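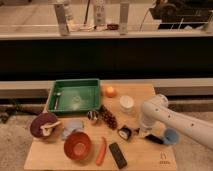 Subject: Re: [board-sorting] Tray contents and the left-side bowls

Man-lok Lai wrote on Saturday:

> I have the shared list open and three entries don't match what I would
> write down from the board itself.
>
> 1. "Tray, green: spoon, lid." The spoon is clear enough. Is the other
> thing a lid, and if so, a lid for what?
>
> 2. "Bowl, dark" and "bowl, orange" are listed under one line. They
> should be separate. One has something in it.
>
> 3. The dark brown piece has no entry at all. Also, do we sort by
> material or by use? The January version did both and I could not
> find anything in it.
>
> Please answer on the list and not in the file comments. Comments
> are lost when Derkix exports.
>
> Man-lok

Taking these in order.

1. Tray. The green tray stays at the back left corner of the board. The spoon lies along its left side with the bowl end toward the back. The small clear round item near the middle is entered as "lid?" with the question mark, and I would leave it that way until someone picks it up and tries it on something. It is hard to see against the green, so anyone emptying the tray should run a hand over the bottom first. Do not tip the tray.

2. Bowls. Agreed, two lines. The maroon one is at the left and has the white piece in it. The reddish-orange one is to the right of that and further forward, just in front of the crumpled cloth. I have split the entry and moved the white piece to its own line with "in maroon bowl" as its location. Type is left blank. Two people have given me two different answers for it and I would sooner have a blank than a wrong word that gets copied into every later version.

The cloth goes under textiles. Color is entered as "pale". If you want blue or lavender, check it in daylight and edit the line.

3. Brown piece. Now entered as dark brown piece, bumpy and elongated. It lies on the diagonal, starting near the tray and running toward the front right. Coiled up it will fit in either bowl, but please use a bag. Beads in a bowl with other small parts take longer to sort out than they did to put away.

On material or use: use. Sorting by material puts the spoon in a group with almost nothing else and splits the cups and bowls for no benefit. The groups I have are:

Tableware: both bowls, the spoon, the white cup or jar
Food and play food: the carrot, the orange fruit
Small round things: the striped ball, the lid if it is a lid
Loose: beads, cloth, the white piece

"Loose" is a poor name. Suggestions welcome.

Two entries were also missing from your copy, both on the right half of the board. One is the small light blue cup, which goes under tableware. The other is the remote control, black, lying to the right of the carrot. It gets a group of its own for now. If it belongs to the Cakdale unit, write that on a label and attach the label to the remote. The list has room for 364 characters per entry, and that is no use to a person standing there with a remote and no list.

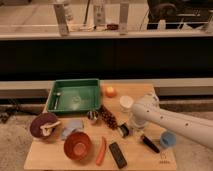

Procedure for clearing the board

a. Large pieces first: tray, then both bowls. Take the white piece out of the maroon bowl before lifting it.

b. Cup and bowls go in the Drorkov crate, open side up, cloth between the bowls.

c. Beads in a zip bag, closed. The short black and silver cylinder at the front end of the beads goes in a second bag with the striped ball. I have it down as "cylinder, small" and would like a better name from whoever handles it.

d. Carrot and orange fruit last, on top. The carrot is too long to lie flat across the crate, so lay it along the side.

e. Wipe the board and lean it against the wall.

The Au boxes are 6 cm too short for the tray. Please stop suggesting them.

Revised list will be up before 2000. Corrections on the list, as Man-lok asked.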